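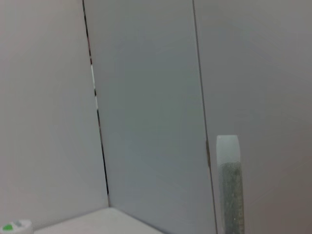 腕部视角,透明筒靠着接缝,分割最容易翻车的一类
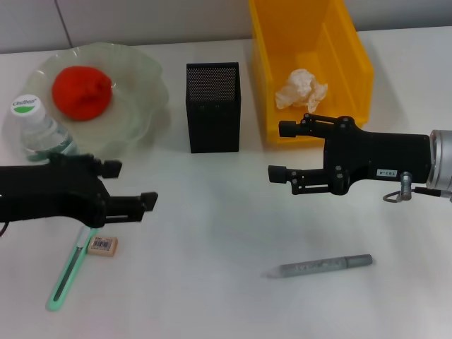 Martim Cordeiro

Dradero 用了一个9月,想到哪写到哪,先把分数放前面:标定和回放给高分,感知一般,规划器看你脾气。

装的是双臂版,配 Morelli 的控制层。安装没什么好说,依赖冲突一次,降了个版本过去了。文档里写的启动命令是旧的,照抄会报错,要看更新日志最底下那一行。

先说感知。默认分割模型对不透明的东西没问题,黄色零件盒、橡皮、记号笔,边界很干净。透明的就不行了。玻璃碗和矿泉水瓶叠在一起的时候,经常给你合成一个物体,抓取点落在瓶身和碗沿中间,谁也夹不到。网格笔筒是另一种毛病:深度图上全是洞,点云稀得像筛子,默认的离群点过滤一开,半个笔筒没了。把过滤半径调小能救回来,代价是桌面噪点变多,自己权衡。

白桌子白墙也吃亏。腕部相机凑近以后画面里大片没纹理,位姿会慢慢漂,我关掉了视觉里程计,直接信关节编码器,反而稳。这个开关藏在高级设置第二页,找了半天。

标定是真的好。手眼标定走完一遍7分钟,头部和两只腕部相机一起解,残差直接画在界面上,哪一帧差点一下就能删。以前用 Notow 那套,要导出、跑脚本、再导回来,烦死。光这一条我就愿意换。

规划器。单臂很顺,双臂有点保守。两只夹爪面对面伸到桌子中间,离得还远呢,它就开始绕路,有时干脆报无解。看了下碰撞模型,夹爪外面包的那层凸包太胖,手指张开的时候胖得更厉害。换成自己拆的网格以后好多了,同一批1,085条轨迹请求,无解的从105条降到个位数。官方应该直接给细模型,不该让用户自己拆。

还有线缆,模型里没有。要自己加虚拟障碍,不然规划出来的路径看着漂亮,实机上一根线蹭过去把橡皮带跑。

回放工具必须夸。三路相机加关节状态同一条时间轴,拖到哪看哪,夹爪开合那一刻能逐帧对。
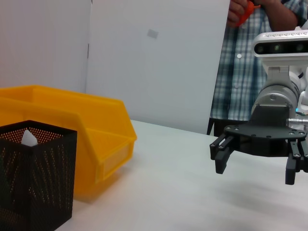 而且标注可以直接打在时间轴上,导出的时候跟着走,不用另外维护表格。缺点是长录制会卡,超过100秒的片段拖动就开始掉帧,切短了再看吧。另外三路的曝光没法在回放里统一调,腕部的总比头部软一点,对比的时候眼睛累。

人站在桌子后面这种情况,安全区默认是按距离画的一条线,不认人。想要按人体触发得另装 Dustasley 的插件,我装了,延迟能接受,但是偶尔会把格子衬衫当背景的一部分,框一闪一闪。阈值调低以后好些,还在试。

界面的中文翻译一塌糊涂,“夹爪闭合”和“夹爪关闭”是两个按钮,一个是合手指,一个是断使能。第一天就按错了。建议切英文。

价格不说了,各家谈的不一样。已经有双臂平台、天天在标定上浪费时间的,可以买。主要抓透明件的先别急,等下个版本的深度补全出来在看。单臂用户没必要,便宜的够用。

碰撞网格我拆好的那份回头整理一下再传,现在命名太乱,左右手还反着的。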